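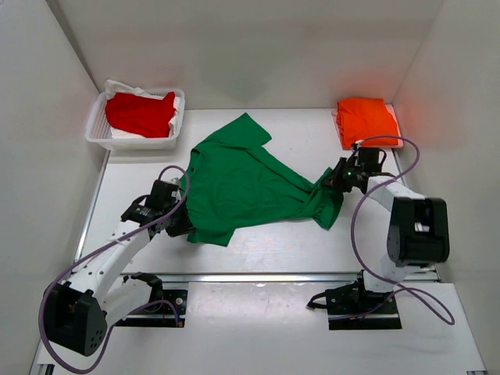
Kavura began with ironing, and with a dislike of it that Josphat Swai has never troubled to hide. He opened the first shop in a former shoe repairer's, took in other people's washing and set about learning how to fold it so that it would stay folded. Shirts came first, and shirts remain the house speciality. A short-sleeved one like the green shirt on the white table looks like a gift to the folder, having so much less sleeve to argue with, but the creases still run off at a slant towards the hem and have to be smoothed out before anything else is done. Start folding too soon and you simply tuck the problem inside, where the customer will find it on the morning of an interview.

We are a laundry and folding service with two shops, one on Gachanja Road and a smaller one behind the Stulteo arcade, next to the place that sells only lamps. Between them they look after 388 regular households, a handful of guest houses and one amateur choir whose robes deserve a page of their own. The Gachanja Road shop has the big machines. The Stulteo shop has the better kettle, and staff have been known to ask for transfers.

How we fold

Everyone who joins us learns the Cistano fold, named after the street where Josphat grew up and where his aunt folded for a family of nine. It goes like this: spread the thing out, smooth from the middle, square the corners, bring the sides in, then up from the bottom. Written down, it sounds like something you could pick up over a cup of tea. Most people need a month, and towels are allowed to be folded in front of customers a good while before shirts are.

We are fussy about the table. It is kept clear in the middle, with finished folding towards the back, so an orange piece can sit on a pale pink one in the corner while a big green one has the centre to itself. The basket goes at the back too, on the other side. Baskets on the floor get kicked, and we have the dented skirting boards to prove it.

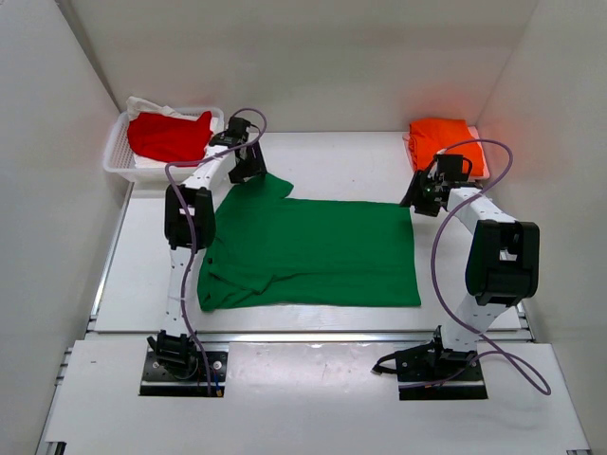
What we take

Shirts, bedding, towels, tablecloths, school uniform and most things with a readable label. We will do fitted sheets, and we charge the same for them as for flat ones, a policy that Josphat brought in during a generous December and has regretted since. We don't do wedding dresses, leather or anything that has been in a pond.

Odd socks are kept in a drawer at Gachanja Road. At the last stocktake there were 46 of them. Please come and look.

Opening hours and finding us

Both shops open at half past seven in the morning and close at six – a little later at Stulteo if somebody is in the middle of a duvet. Bags left before ten are usually ready the next afternoon. The 682 bus stops outside the Gachanja Road shop, and the driver will wait if he can see you struggling with the door.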